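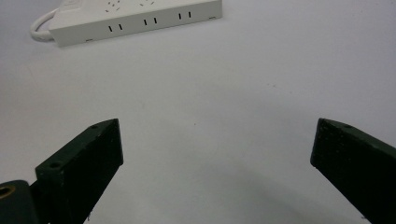 Mai asked under the last gallery if a white power strip on a white table does not simply get lost, and if a coloured one would be better for a home desk. I have thought about this question since February, and my answer is still white.

Home | Galleries | Desk and Cable | Contact

The white desk, part 3

Welcome to the new part of my small gallery. I am furnishing my work corner slowly, and this time the subject is electricity. My favourite colour for the whole corner is white, so the strip, the cord and the table top should all belong together.

The strip lies a little diagonal on the table, with a row of slots along its front side. I like this kind because a flat plug can go in from the front, and the top stays free for the others.

The cord is thick and makes a round bend at the left end. I never press such a bend flat with a book or a lamp foot. A thick cord wants to have its space.

For people who like to measure: my desk is 175 cm long, and I leave 30 cm between the strip and the place where I put my cup of tea. I wipe the table top with a damp cloth only after the strip is unplugged and moved away. Grey marks show very quickly on white, but they also come off quickly.

Next time I will write about the drawer.

Recent galleries
The white desk, part 2: the lamp
The white desk, part 1: choosing the table top
A shelf for the hallway
Old jars, new labels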